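LEIA-ME -- conjunto "Grãos e Medidas", parte de bancada
Projeto Berrada, sala de Benport
Atualizado em 24 de março de 2026

Notas rápidas para quem vai abrir a pasta pela primeira vez. Escrito com pressa, corrigir depois o que estiver torto.

O que é

Registos de uma atividade simples de mesa: passar grão de um recipiente para colheres e copinhos de medida, e de volta. Encher, pousar, despejar, tapar. Só isso. Nada de cozinhar, nada de água, nada de lume.

2.662 clipes no total, repartidos por 66 sessões. 12 sessões têm só fotografias, as restantes têm vídeo. Não misturar as duas coisas nas contagens.

Material usado

- grão claro, acastanhado, parecido com arroz. Nas etiquetas aparece sempre como "grao", sem til (a folha antiga não aceitava acentos, ficou assim)
- recipiente transparente, o principal, fica a meio da mesa
- tampa verde-menta, clarinha
- duas medidas pequenas cor-de-rosa, de cabo curto
- medida branca, com cabo
- pires branco pequeno -- nem sempre entra
- mesa branca

A lista acima é o kit Anow. O kit Dranau é o mesmo mas com medidas de outra cor e um recipiente mais alto, ver pasta própria. As etiquetas dos dois kits usam as mesmas palavras, a cor vai num campo à parte.

Preparação da mesa

Recipiente ao centro. Grão até ficar uma camada boa, sem chegar à borda. Medidas cor-de-rosa atrás, um pouco para a direita, cabos virados um para o outro. Tampa à esquerda, deitada.

Não é preciso alinhar ao milímetro. Pelo contrário, convém que as medidas mudem um bocado de sítio entre sessões. Se uma ficar inclinada, deixar estar.

Limpar a mesa no fim de cada sessão, não durante. Grãos caídos a meio ficam onde estão e entram no campo "derrame" (sim / nao).

Ações etiquetadas

encher_medida -- a medida entra no grão e sai com alguma coisa dentro. Pouco ou muito, tanto faz
despejar_no_recipiente -- o conteudo volta ao recipiente
despejar_na_rosa -- da medida branca para uma das cor-de-rosa
nivelar -- passar por cima para tirar o monte. Rara, só aparece em 47 clipes
pousar
tapar / destapar
parado -- mãos sobre a mesa sem mexer em nada

Uma medida sobre o recipiente, com grão dentro, é ambígua numa imagem fixa: pode ter acabado de encher ou estar prestes a despejar. Nas sessões só de fotografias usar "medida_sobre_recipiente" e não tentar adivinhar. Já houve uma ronda inteira de etiquetas refeita por causa disto.

Campos do CSV

sessao, clipe, kit, acao, mao (esq / dir / ambas), medida (branca / rosa_e / rosa_d / nenhuma), estado_rosa_e, estado_rosa_d, tampa (mesa / posta / fora), derrame, notas

rosa_e e rosa_d são esquerda e direita vistas de quem está à mesa. Se trocarem de lugar durante a sessão, troca também o nome. É chato mas é a regra.

estado_rosa: vazia, com_grao, cheia_com_monte. Na dúvida entre as duas últimas, com_grao.

Separador é ponto e vírgula. UTF-8. Campo vazio quer dizer que não se vê, zero não se usa.

Organização das pastas

/anow/fotos
/anow/video
/dranau/video
/etiquetas
/rejeitados -- nao apagar, ainda há coisa lá para rever

Problemas conhecidos

- o recipiente é transparente e as bordas confundem-se com o branco da mesa. Contornos feitos à mão saem irregulares nesse lado, aceita-se
- o grão tem quase a mesma cor em todas as medidas, os montes pequenos perdem-se quando a luz é forte
- algumas sessões têm papelinhos ou restos sobre a mesa. Não têm etiqueta própria, vão para "notas"
- quantidades não foram pesadas. Não há gramas em lado nenhum, por favor não pedir. Quem precisar de massa tem de fazer recolha nova, com balança
- o pires às vezes foi etiquetado como "prato". São a mesma coisa

O que falta

Rever as etiquetas de "nivelar". Juntar as notas soltas do kit Dranau. Decidir se "tapar" leva também o momento de carregar nos fechos -- por agora leva. Traduzir este ficheiro para inglês quando houver tempo.

Uso

Interno ao Berrada e aos grupos de Benport que pediram acesso. Para citar, nome do conjunto e versão (está no ficheiro de etiquetas, primeira linha). Não redistribuir os rejeitados.

Amostras, kit Anow

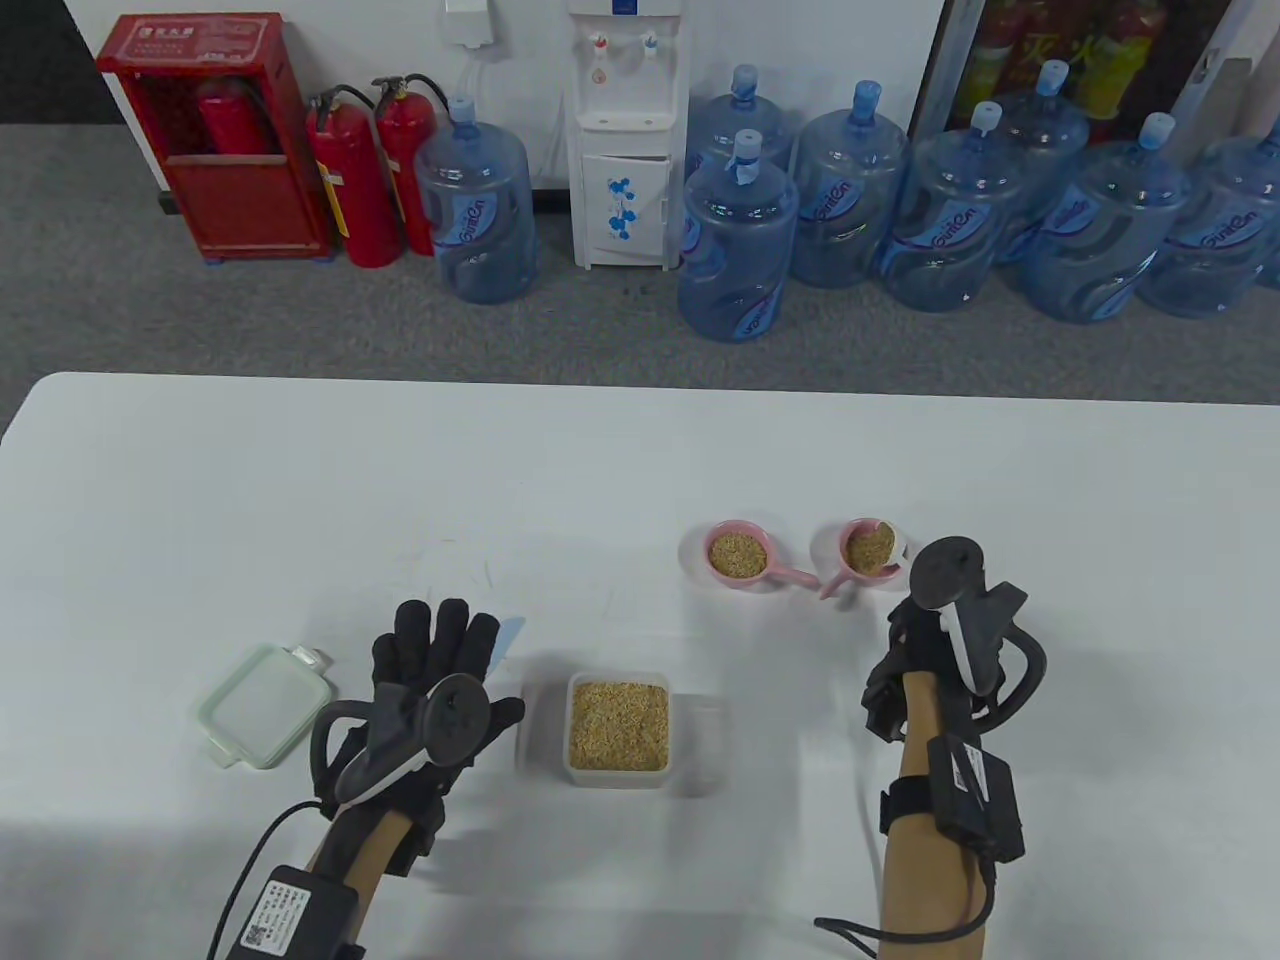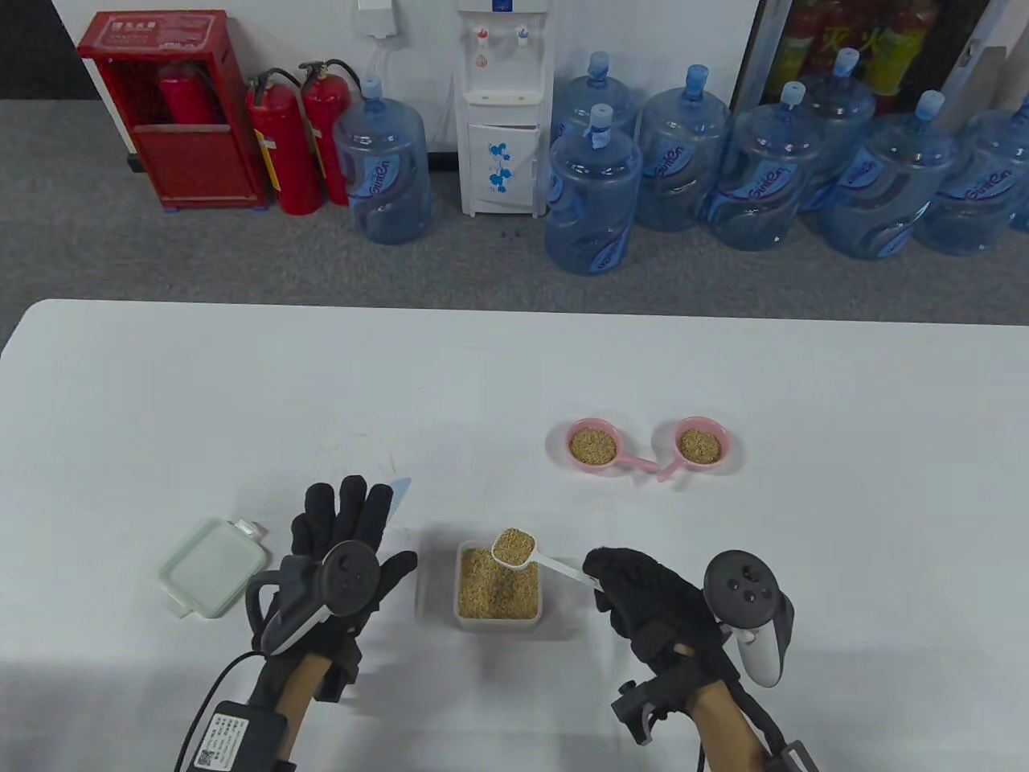 Kit Anow na mesa branca: grão no recipiente do centro e nas duas medidas cor-de-rosa. Medida branca com grão só na segunda.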